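Why does toast go brown?

Hello! I'm Fatima Tshabalala and I love toast — possibly a bit too much. I had four slices on Wednesday and I'm not sorry. But have you ever wondered why bread goes in pale and comes out brown and smelling so good?

It starts with water. There's quite a lot of it hiding inside bread, and while it's there the bread can't get much hotter than 100 degrees. So first the heat has to dry out the outside.
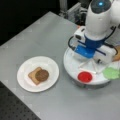
Once the surface is dry it heats up fast, and then the fun begins! Tiny bits of sugar and tiny bits of protein bump into each other and join up to make new things, which are brown and very, very tasty. Scientists call this the Maillard reaction (say it "my-yar"). It happens to burgers in a pan too, and to roast potatoes, and to the crust on a loaf when it's baked.

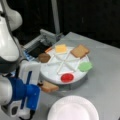 A slice of bread: pale in the middle, darker at the crust.

The middle of a loaf stays damp in the oven, so it never gets hot enough to go properly brown.

What about burnt toast? Leave it in too long and the brown bits break down into black, bitter stuff called carbon. Yuck!

Want to try it? Ask a grown-up to help you toast three slices for different times, then line them up from lightest to darkest and have a good sniff of each. My favourite is the middle one, with butter right up to the edges.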